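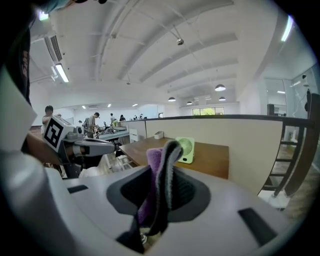
1. Opening

Meeting 04/06/2018, Zaltora bench group. Chair Jhosep Villanueva. Notes typed during, corrections to him please.

2. Last minutes

Accepted. Spare finger pads from Dudek still not here, carried over again.

3. Handheld gripper rules, draft 2

Went thru it line by line. Agreed:
– Cloth work: pinch, lift, hold, then move. No yanking.
– Square tags on the grippers stay clear. No sleeves, tape or fingers over them.
– Two people at one table say out loud who moves first.
– Loose sleeves pushed up or clipped before start.
– Anything on the table that isn't part of the task gets logged, fans included. Long argument on this one. Brenia team wanted tables stripped bare every time, Jhosep said no, real tables have stuff on them. Log it and leave it.
– Break after 60 minutes, both operators. Was 90 in draft 1, too long for wrists.

Not agreed: walking behind an operator during a run. Floor tape suggested. Comes back next time.

4. Naming of runs

Folder 396 was used twice. Second one to be renamed by Diltuvach, old notes fixed to match. From now on number is taken from the sheet first, then you start.

5. Training

New people do 56 practice folds before they go on the sheet. One objection, noted. Review in November.

6. AOB

Workbench needs clearing, everybody takes thier own things. Door code question – ask Jhosep, not in minutes.

Draft 3 to be sent round before next meeting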